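Ticket 109: Café seating, pale slatted chair wobbles at square white table
Opened by: Natalie Marsden
Assigned to: Åsmund Wikström
Status: reopened

Natalie, 9:19 a.m.
This was closed in March with the note "floor uneven, chair fine." I don't buy it. The red padded chair on the left side of the same table sits steady, and when I swapped the two, the wobble went along with the pale one. If the floor were the problem, it would have stayed where it was.

Åsmund, 10:44 a.m.
Swapping two chairs once doesn't prove much. They don't put their feet down in the same places. Before I order anything from Selleck, please pull the pale one out by the rail, turn it a quarter and sit on it again. Also check that it isn't catching on the table base when you slide it in. That base is round and takes up a lot of room under there. 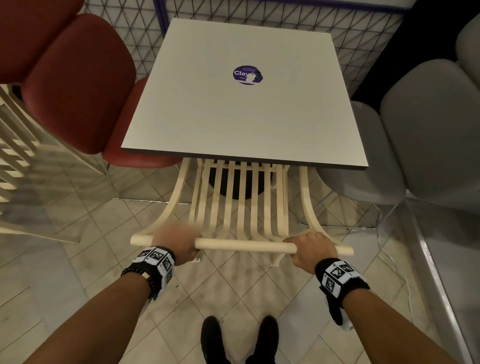 Natalie, 11:19 a.m.
Did the quarter turn. Still rocks, same corner. I also tried it over by the window, where you told me the floor was level, and it rocked there too. It clears the base if you push it in straight. I can't find a loose joint, but I'm not convinced there isn't one.

Åsmund, 1:30 p.m.
Fine, I'll take the floor out of it. Selleck's answer will be felt pads, as it was last time, and I doubt pads will fix a short leg. They want 44 for a repair visit. Put the chair in the back room, please, and I'll measure the legs myself before we agree to that.

Natalie, 1:44 p.m.
Moved. Please don't close this one until somebody has sat on it.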